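The great tumbler cull (and a dish rack I should have bought years ago)

So it's November, it's already too warm to think in the afternoons, and I have been drinking water like it's my job. Which means tumblers. Which means the cupboard above the kettle finally spat one out onto my foot last week, and I decided enough was enough.

I pulled the whole lot out and lined them up along the bench. Twelve years of conference freebies, birthday presents and one from a petrol station somewhere past Albury. More than 29 if you include the kids' ones with the chewed spouts, and there are four people in this house. Four! I made a cuppa (in a mug, thank you very much) and started sorting.

My rules were pretty loose. If the lid had gone missing it went. If it leaked in my bag it went, even the pretty ones. I was very firm about this until I got to the green.
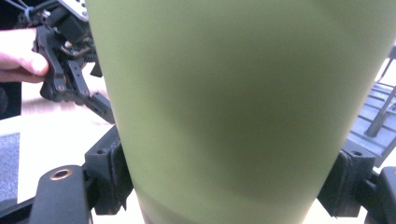
I've had a soft spot for that colour since my nan's kitchen, where everything from the canisters to the phone was some version of avocado. My sister reckons it's the colour of pond. She's welcome to her opinion and she's also not getting a tumbler for Christmas.

The other keeper was always going to be the cream. I'd been drinking out of a Godow for ages, and it was fine, but the lid seal had that smell. You know the one. I soaked it in bicarb, I soaked it in vinegar, I left it on the windowsill in the sun for a couple of days, and it still made my water taste like old lunchbox. Out it went.

Which brings me to washing up. Tall tumblers are a pain to dry. In our old rack (a Reventon, white plastic, gone a bit furry underneath) they'd lean over, knock into the plates and take a bowl down with them. I'd end up standing them on a tea towel, and then the tea towel would be soaked, and then someone would use that tea towel to dry the baking tray and I'd be cross about it until dinner.

The wire one is so much better. There's enough height between the tines that a tall cup has something to lean against, and it takes up less of the bench than I'd feared. I paid $29 for it at the homewares place next to Fernolar and dithered in the aisle for far longer than that amount of money deserves.

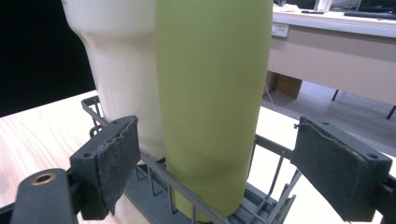 The green and the cream, side by side in the rack.

A few of you asked in the comments last time about straws, so a quick word. I'm a straw person now. I wasn't! I thought they were for toddlers and people at the footy. Then Ruairi Galbraith from my walking group let slip that he'd been getting through far more water since he switched, and I was annoyed enough to try it. He's right, I drink more without noticing. The trade-off is the cleaning. You need one of those skinny brushes, and you need to do it every night – leave it till the weekend and you'll be sorry, especially if you've had anything milky in there.

I also like a lid I can see through, so I can tell at a glance whether I need a refill before I head out the door.
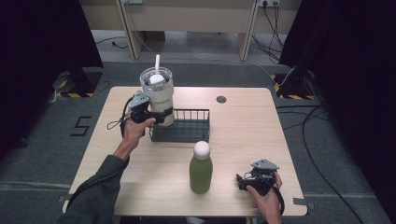

Cream tumbler with its straw in, wire basket, and the green bottle out front.

The rejects are in a box by the front door. Mrs Dissanayake over the road is taking the kids' ones for her grandchildren, the decent steel ones are going to the op shop, and the rest, well, I'm working on it. If anyone knows a place that takes lidless plastic cups, please tell me.

Then I wiped everything down, which took about a minute once the clutter was gone. Warm water, a drop of dish soap, wrung-out cloth, and along the grain. I used to use the spray stuff and it left streaks all over the place whenever the sun came in.

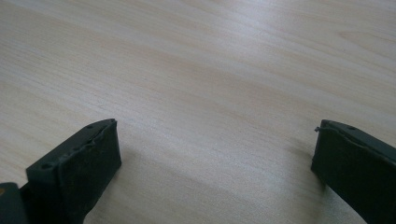 What's staying in the cupboard

The green, the cream, one each for the kids, and a spare for visitors. I've put the lids in a separate tub on the shelf below, standing on their edges so they get some air. Straws and brushes are in an old jam jar beside them. The mugs are next, but I'm going to need a bigger box.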